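Trilen was a regional airline based in Perport. It was founded by Valdir Andrade, a former charter pilot, and flew 2 turboprop aircraft on short coastal routes.

The first scheduled service, to Donati, began on 21/06/2018. A seasonal route to Doveo followed in September — the longest in the network at 173 miles.

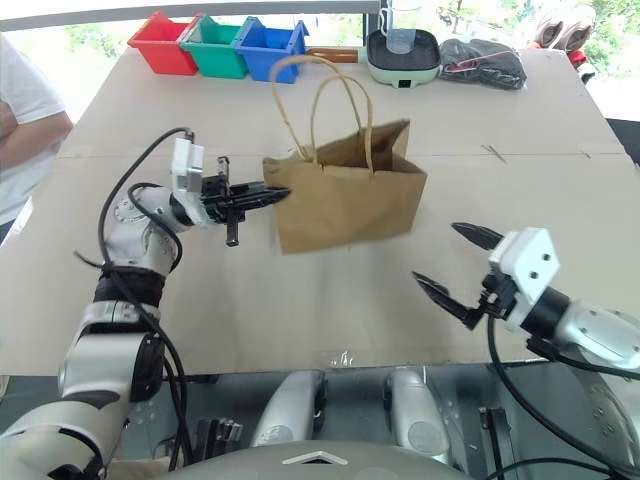
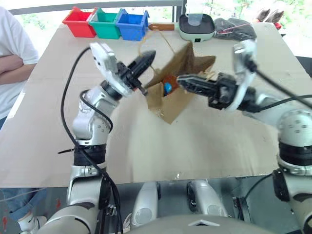 The Doveo route was flown twice weekly and carried 1,218 passengers in its first season. It was dropped when the airport there shortened its opening hours, and the aircraft moved to extra Donati flights.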